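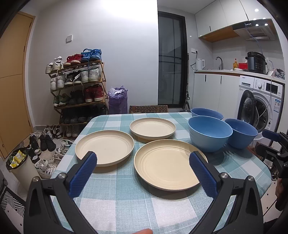

Jostdale 家庭料理聞き書き事業 第2期 中間報告

提出先:Griseo 助成担当 御中
提出者:Whitlock 編集室
提出日:2019年6月20日(木)

いつも私たちの事業を支えてくださり、ありがとうございます。第2期の前半について、進んだこと、遅れていること、お金の使い方、後半の予定を報告いたします。前回の報告では、編集室の活動の説明が長く、料理の内容が少ないというご指摘をいただきました。今回は、集めた料理の話をなるべく多く書くようにいたしました。

1.聞き書きの進み具合

前半の期間に、Jostdale の谷の上のほうの集落を中心に、25の家庭を訪問しました。第1期は町の中の家庭が多かったですから、今期は畑を持っている家庭を先にお願いしました。その結果、保存食の話がとても多くなりました。塩漬けの豆、煙で乾かした川魚、酢に漬けた小さい玉ねぎなどです。第1期の分と合わせて、記録した料理は332品になりました。ただし、この中には同じ料理で名前だけが違うものも含まれています。整理が終われば、数は少し減ると思います。

訪問の方法は第1期と同じです。はじめに台所で料理を作っていただき、編集室の者が横で分量を量ります。そのあと、食べながら話を聞きます。分量を量ることは、思ったより難しい仕事です。多くの方は手のひらや古い茶碗で量りますので、粉を入れる前に、いったん私たちのはかりの上に置いていただきます。これで料理の流れが止まってしまい、味が変わったと言われたことが二回ありました。そのため5月からは、一回目は何も量らずに作っていただき、二回目に量ることにしました。時間は倍かかりますが、話はずっと自然になりました。

特に良い記録になったのは、大麦の粥についての話です。谷の下では牛乳で煮ますが、上のほうでは水で煮て、あとから酸っぱい乳をかけます。理由をうかがうと、昔は夏に牛が山の上の小屋へ行き、家には乳がなかったからだということでした。酸っぱい乳は、春のうちに樽に入れて地下に置いたそうです。樽の作り方を覚えている方はもういらっしゃいませんが、樽のふたに使った石は、まだ庭に残っている家がありました。

もう一つは、葬式の日に出す甘いパンです。この話は、最初は聞いてはいけない話かもしれないと心配しました。しかし、聞かれた方のほうから、書いておいてほしいと言われました。生地に入れる実の種類で、亡くなった方が山側の生まれか川側の生まれかがわかったそうです。この章は、本の中で独立した章にしたいと考えています。

2.方言の書き方について

料理の名前と道具の名前は、方言のまま書いています。第1期では、発音をそのまま文字にしましたが、読者から読みにくいという感想が来ました。今期は、見出しには標準の書き方を使い、その下に方言の形を小さく書くことにしました。索引はどちらからでも引けるようにします。

困っているのは、同じ言葉が家によって違う料理を意味する場合です。たとえば、ある家で団子を意味する言葉が、隣の集落では団子を煮たあとの汁を意味します。一つに決めることはできませんので、両方を別の項目にして、お互いに参照を付けました。この作業のために、校正の予定が三週間遅れています。

3.試食会

集めた料理を地域の方に食べていただく試食会を、集会所で四回開きました。聞き書きにご協力くださった家庭の方が味を確かめてくださいますので、記録の間違いを見つける機会としても役に立っています。実際に、酢漬けの玉ねぎの酢の量が倍になっていることが、三回目の会でわかりました。原稿はすぐに直しました。

Cernbridge からも来てくださる方が増えました。二つの町は昔から行き来が多く、結婚で移った方もたくさんいらっしゃいます。同じ粥を食べて、うちのはもっと固かった、と言う方が何人もいました。今期の対象は Jostdale だけですが、比べるための短い聞き取りを後半に入れてもよいか、ご相談したいと思います。追加の費用は交通費だけで足りる見込みです。

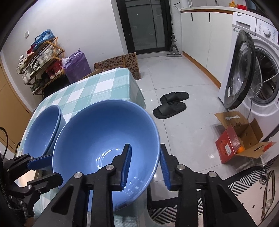 始まる時間をもう少し早くしてほしい、いまのままでは帰りのバスに乗るために甘いものを食べないで帰らなければならない、という声が参加した方から届きました。また、レシピの紙は会の終わりではなく最初に配ってほしい、食べながら書き込みたいから、とのことでした。どちらももっともなご意見ですので、次の会から直します。バスの時刻は季節で変わりますから、案内のはがきにも書くようにいたします。

試食会で出す料理の選び方にも、まだ問題があります。作りやすい料理ばかりになり、時間のかかるものが残っています。煙で乾かした川魚は、乾かす場所が集会所にありませんので、一度も出していません。どなたかの家で準備していただくことも考えましたが、負担が大きすぎると思い、お願いするのをやめました。川魚については、本の記述だけになるかもしれません。

4.お金の使い方

大きな項目は、計画のとおりに進んでいます。交通費は、谷の上への訪問が増えたため、予算より多くなりました。その代わり、録音を文字にする作業を編集室の中で行いましたので、外注費が余っています。この二つの項目の間で金額を動かすことについて、4月に書面でご承認をいただきました。ありがとうございました。材料費は、作っていただく回数が倍になった分だけ増えていますが、予備費の範囲の中です。

領収書の写しと明細の表は、別の封筒でお送りします。市場で買った野菜には領収書が出ない場合がありますので、日付と品名を書いた紙に、売り手の署名をいただきました。この形でよろしいかどうか、ご確認をお願いいたします。

5.遅れていること

校正のほかに、挿絵が遅れています。道具の絵を線画で入れる予定でしたが、実物が見つからない道具があります。豆をつぶす長い棒は、話には何度も出てきますのに、持っている家がまだ見つかりません。写真もありません。言葉の説明だけで絵を描くことは、間違いのもとになりますので、見つからない場合は絵を入れないことにしたいです。

また、録音の一部に雑音が多く、聞き取れないところがあります。料理をしている間の録音ですから、油の音や水の音が入ってしまいます。聞き取れない部分は推測で埋めないで、もう一度訪問して確かめています。再訪問が必要な家庭は、今月中に全部うかがうつもりです。

6.後半の予定

8月に原稿を一度まとめて、ご協力くださった家庭に該当する部分を郵送します。内容を確かめていただき、名前を載せるかどうかも、そのときにあらためてうかがいます。第1期に、一度承諾してからお気持ちが変わった方がいらっしゃいましたので、返事をいただくまでの期間を長く取りました。

本の長さは、いまの原稿で300ページ近くあります。計画より厚くなりました。料理を減らすことはしたくありませんので、余白と文字の大きさで調整できるかどうか、印刷所に見本をお願いしています。見本が届きましたら、そちらにも一部お送りします。

Cernbridge での聞き取りについてのお返事は、原稿をまとめる前にいただけますと大変助かります。ご不明な点がありましたら、編集室までお知らせください。

Whitlock 編集室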